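Purchase review: Gurkus two-arm tabletop workcell

Prepared for the Wesgate equipment planning group, 19th November

This review covers the Gurkus two-arm workcell as a candidate for the coming budget year. It is intended for departments that handle mixed small parts and are deciding whether to request capital funds before the December deadline. The reviewers examined the cell on wire and cable sorting, the task for which most of the requests received so far have been written.

Wire sorting was selected on purpose. Rigid parts can be handled by equipment that costs far less, and a department whose work consists of blocks and housings should consider a fixed feeder first. Thin wire bends, knots and catches on its neighbors. A cell that can separate wire by color into bins will manage most of the other work on the request list.

Gripping performance

The fingers are plain black wedges that narrow to a slim tip. They have no soft pads and no suction. For thin cord this is a sound choice, as the tips close to a very small gap and hold a single strand without crushing the ones beside it.

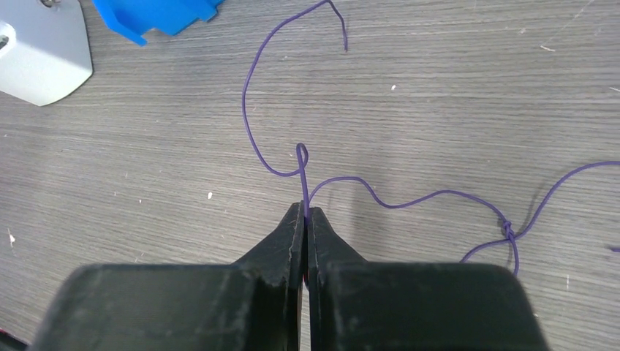
Purple cord held at the fingertips, with a knot farther along the strand.

Knots remain the main difficulty. A strand that has been tied, or that has tightened around another, must be approached from a suitable side, and the cell does not always select that side. Departments that receive wire in knotted bundles should plan for an operator to loosen the material beforehand and should enter that time in the labor line of the request.

The fingers also show wear. Scuffs and worn patches on the plastic are to be expected in this type of work, and replacement fingers should be treated as a consumable. Gurkus sells them in pairs. The reviewers recommend that each request include 6 pairs for the first year, to be held in department stock.

Layout and floor space

The cell is supplied with two arms on a shared mounting base at the front of the work surface, with pale walls on the remaining sides. The walls keep parts from leaving the table and give the cameras a consistent background. Both features proved useful. The walls also limit access, however, and an operator who needs to reach the back of the table must lean in past the arms. The cell must be paused for this, and local safety rules will apply.

Bins are not included in the base price. Ordinary open plastic bins are adequate, and departments are advised to buy them locally in clearly different colors. Bin position matters more than bin quality. A bin placed against the back wall leaves the most open surface for loose material but lies near the end of each arm's comfortable reach, while a bin in the middle shortens every move and takes up space that tangled wire tends to need.
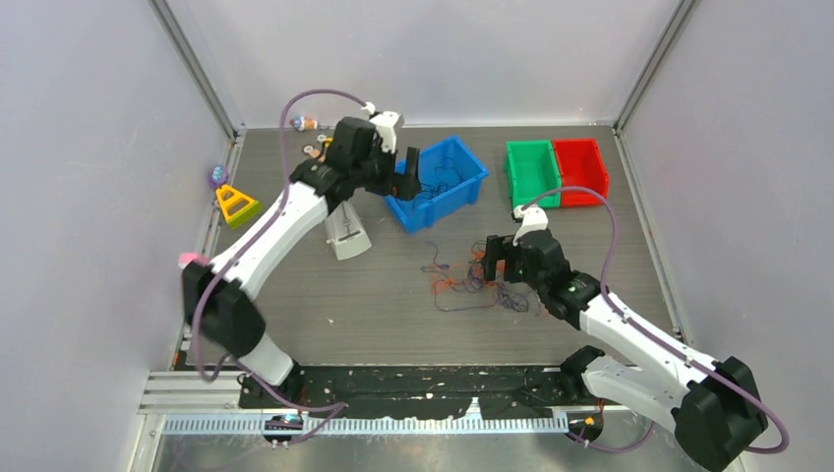

Cable routing on the arms deserves attention at the planning stage. The cables run along the outside of the links and rise in wide loops near the wrists, so the cell needs clear height above it. It should not be placed under a low shelf or a hanging light. One department had proposed to install its unit beneath an existing storage rack, and that request has been returned for revision.

The reviewers also note that the arm cables and some of the wire to be sorted may be close in color. Purchasers who expect to handle a great deal of purple wire should ask the supplier whether another cable color can be fitted at the time of order. The Kuzmenko cell, reviewed last year, offered this choice without charge.

Cost and comparison

Three suppliers were considered. The Gotengate unit has a single arm and the lowest purchase price, but it was judged unsuitable for tangled material, where one arm often needs to hold while the other pulls. The Kuzmenko cell has two arms and a stronger wrist. Its delivery period is long, and its service contract is mandatory for the first three years. The Gurkus cell falls between the two on price and carries an optional contract.

Requests should budget for the following in addition to the base unit:

Replacement fingers, 6 pairs
Bins and a stock of practice material
Operator training, 50 hours in the first year
Annual service, if the optional contract is chosen

Training is the item most often left out. Departments have tended to assume that an operator can learn the cell in a few sessions, and earlier purchases at Wesgate do not support this assumption. The 50 hours should be spread across at least two members of staff so that the cell does not stand idle during leave.
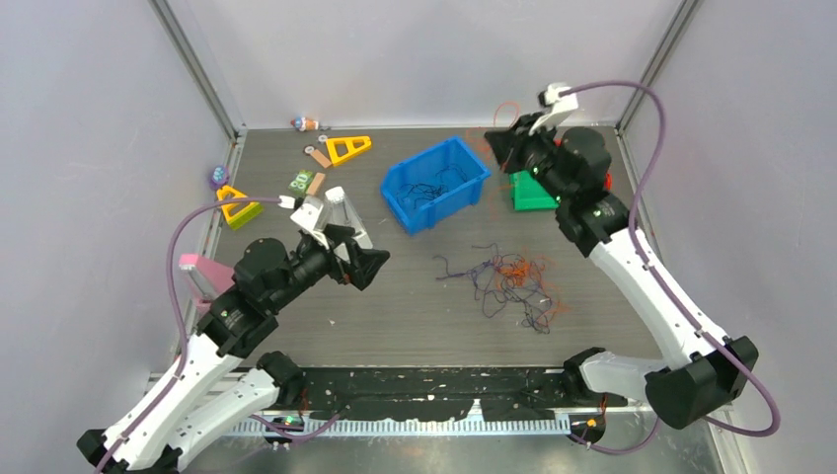 Practice material should be varied. A stock made up only of new, straight wire will give a department false confidence in its results. The reviewers suggest used wire in several colors and thicknesses, together with a small number of unrelated objects such as blocks and toys, so that staff can learn how the cell responds when something other than wire is on the surface.

Recommendation

The Gurkus workcell is recommended for purchase by departments that sort light, flexible material in small batches. It is not recommended for high volume work or for material that arrives heavily knotted. Requests for a second unit will be considered only after the first has been in use for a full budget year.

Overall rating: 4 out of 5

342 views
93 shares
3 comments

Comments

benchside_planning
Does the finger stock come out of the capital request or the department supply budget? Our finance office sent it back last time.

partsroom2
We put ours through supplies. Agree on the training hours. We asked for half of that and had to request more in the spring.

M_facilities
Please add the clear height to the request form as a required field. We measured the bench area and forgot to look up.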